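# A norma que chega depois do robô

Todos os fabricantes com quem falei este ano juram que testam. Mostram tabelas, percentagens, vídeos de simulação em que a garra acerta sempre. Quando pergunto segundo que regra se contou cada acerto, a conversa esfria.

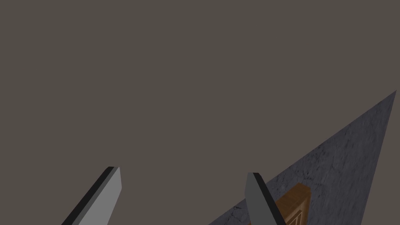

**Por Elvia Zepeda** | Julho de 2026

A Trasard, que vende software de manipulação para armazéns, anuncia ensaios virtuais «conformes às boas práticas do setor». Pedi o documento. Recebi 14 páginas, das quais 5 tratam de logótipos e uso da marca. O resto recomenda que o ensaio seja «representativo», palavra que ninguém ali define. Uma caixa de madeira pousada num tampo de pedra simulada representa o quê, ao certo? Um armazém em janeiro, com fita-cola solta e cartão mole, não me parece.

Fulgencio Ibarra, que audita células robotizadas há 18 anos, é menos diplomático. «Escrevem a regra depois de verem o resultado», diz. Na Demden encontrou um critério de sucesso alterado seis vezes durante o mesmo projeto, sempre no sentido mais folgado. A empresa fala em «afinação metodológica».

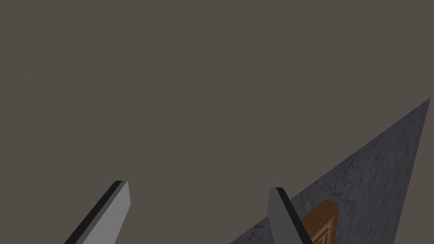
**Um ensaio em simulação basta para declarar um robô seguro?**

Serve para eliminar erros grosseiros antes de ligar a máquina, mas a declaração deve apoiar-se também em ensaios físicos, com o equipamento e as pessoas do local.

O guia da Rarport, o mais citado nas reuniões a que assisti, diz quase isto, e depois abre uma exceção para «ambientes de baixo risco». A casa de uma pessoa idosa cabe na exceção. Uma cozinha também. Perguntei quem classifica o risco e a resposta foi o próprio fornecedor.

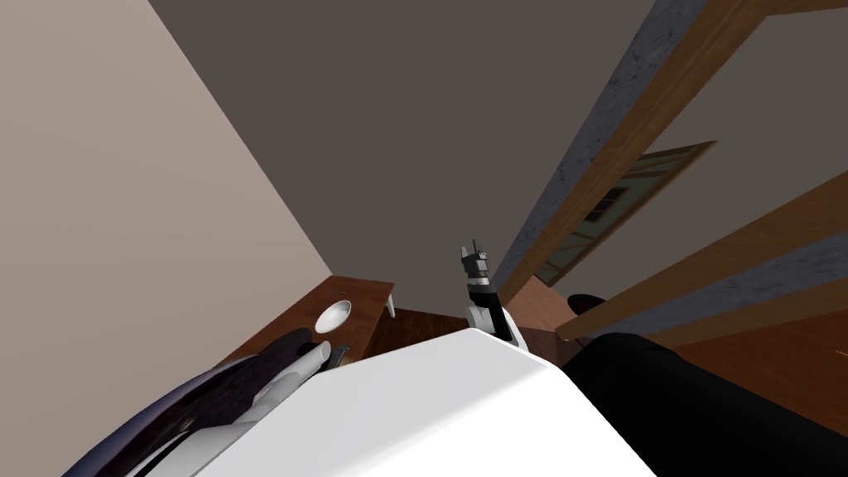

E é aí que a autorregulação perde a pouca graça que tinha. A Chuensuk, pelo menos, publica as tentativas falhadas junto com as outras e guarda a versão do critério usada em cada uma. Não chega para me convencer de que o robô funciona, mas permite discutir com números à frente. Ibarra quer que esse registo seja obrigatório e assinado antes do primeiro ensaio. Os fornecedores pediram mais tempo para estudar a proposta.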